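Re: [film-circle] Which print of Bedar for the March evening?

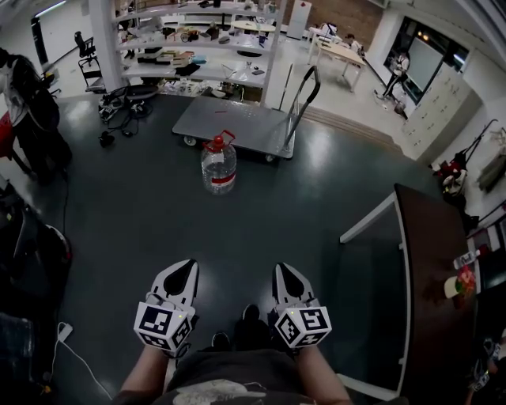 From: Czesław Tokarz
Date: 25 February 2024

Dear all,

Thank you, Efthymia, for the quick answer. I have watched Bedar again last night, the longer version, and I would like to say something in its favour before we decide.

Efthymia Dimitriou wrote:
> The long version is 24 minutes longer and I do not feel that
> we gain much from them. The doctor's brother comes back, they
> quarrel at the ferry, and then we never see him again. In the
> short one he is only a voice on the telephone, and for me this
> is stronger. Also the hall wants us out by eleven.

I agree about the ferry. The quarrel is badly written and the actor shouts too much. But the long version also has the whole winter in the village, when the doctor has no patients and repairs the stove, and without it I could not understand why she stays. In the short version she decides in one cut. My wife thought that a reel was missing.

About the hall: if we begin at six and leave out the introduction, we finish in good time. I can put my notes on a sheet of paper instead.

The subtitles are another matter. Those on the Hunilum disc are complete, but the songs are not translated. Genowefa has offered to do them, there are only two.

Teresa, could you please ask if the price of 400 is for one showing or for both? The letter is not clear to me.

With kind regards,
Czesław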